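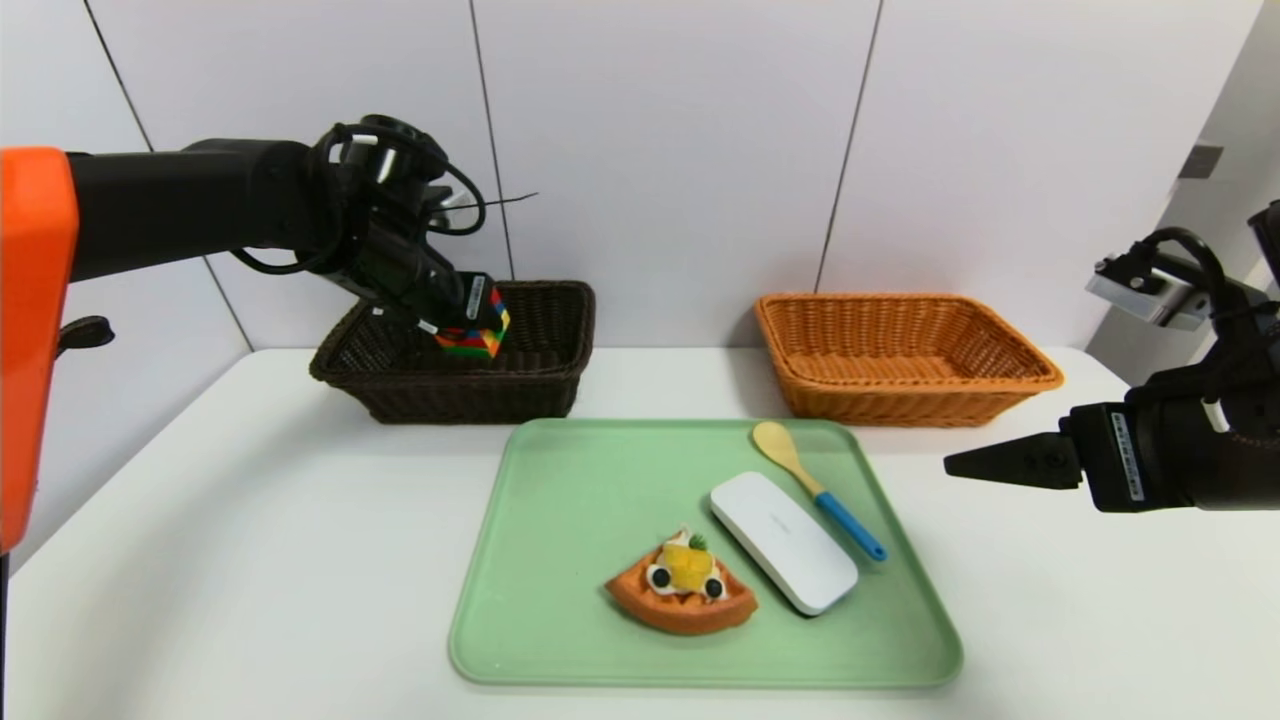

Looking After Your Bicycle at Home: Tips from the Plimley Workshop

Tuesday, August 11, 2020

Every summer we have the same lovely conversation at the counter. Somebody comes back from a day on the river path, hands over the rental bike with a big smile, and says they have one of their own at home that hasn't been out of the garage in years (usually under a tarp, usually with a garden hose hanging off the handlebars). Well, please go and get it out! Most of these bikes need an evening's attention and a little oil, and you can do nearly all of it at the kitchen door with things you already own. Nadiia Onyshchenko and I put these notes together from what we do to our own rental bikes between one rider and the next.

Start with a wash

Use a bucket of warm water with a squirt of dish soap, a big soft sponge, and an old toothbrush for the fiddly places. Work from the top down so the dirt runs away from the parts you've finished. Keep the pressure washer for the patio, please. A strong jet pushes water past the seals and into the bearings, and we have replaced more than one set of wheel bearings after an enthusiastic Sunday cleaning. Rinse with a watering can, bounce the bike gently on its tires to shake off the drips, and dry it with an old towel. Keep one towel just for the chain. You'll never want it back in the house.

The chain

Put a little degreaser on a rag, hold the rag around the lower run of the chain, and turn the pedals backward until the rag stops coming away black. That may take a few rags. When the chain is dry, put one small drop of chain oil on each roller, turn the pedals for a minute, and then wipe off everything you can. People always worry about that last part, but the oil you want is the oil down inside the links, and whatever stays on the outside only collects grit.

Cooking oil is no good here, by the way. It turns to a sort of varnish, and my aunt Oksana's old three-speed took me most of a weekend to put right after she gave it a generous helping of sunflower oil. She meant well!

Tires

Look at the side of the tire and you'll find the pressure range printed or molded into the rubber. Pump to somewhere in the middle for ordinary riding, a bit lower if your roads are rough, and check again every week or two in the riding season. Even a perfect tube loses air slowly. While you're down there, turn the wheel by hand and pick out any bits of glass or flint with a wooden toothpick.

If the sidewalls show fine cracks all the way around, treat yourself to new tires before any long ride.

Brakes

Squeeze each lever hard. It should stop well short of the handlebar. If you have rim brakes, wipe the rims with rubbing alcohol on a clean cloth and scuff the pads lightly with fine sandpaper, and that will cure a good many squeals. For disc brakes, keep oil and fingers away from the rotor, and use spray lubricants somewhere else entirely. If a lever still feels soft or a cable looks frayed, bring the bike in to us or to your nearest shop before you ride it.

Saddle height

Sit on the saddle with your heel on the pedal at its lowest point. Your leg should be straight. When you move the ball of your foot onto the pedal you'll have a nice slight bend at the knee. Wrap a bit of electrical tape around the post at that height, and you can lend the bike to your tall cousin without losing your place. Mind the minimum insertion line on the post, too.

Before you set off

Tighten the axles or quick releases, check that the handlebar doesn't twist when you hold the front wheel between your knees, and take a slow lap of the driveway. We keep a spare tube, tire levers, a small pump and a folded dollar-store poncho under every rental saddle, and I'd pack the same for yourself.

Our evening repair class starts again in September, and you're welcome to bring your own bike, however dusty. Ring the shop and ask for Nadiia or for me.

Uliana Kuzmenko
Plimley Bicycle Rental and Tours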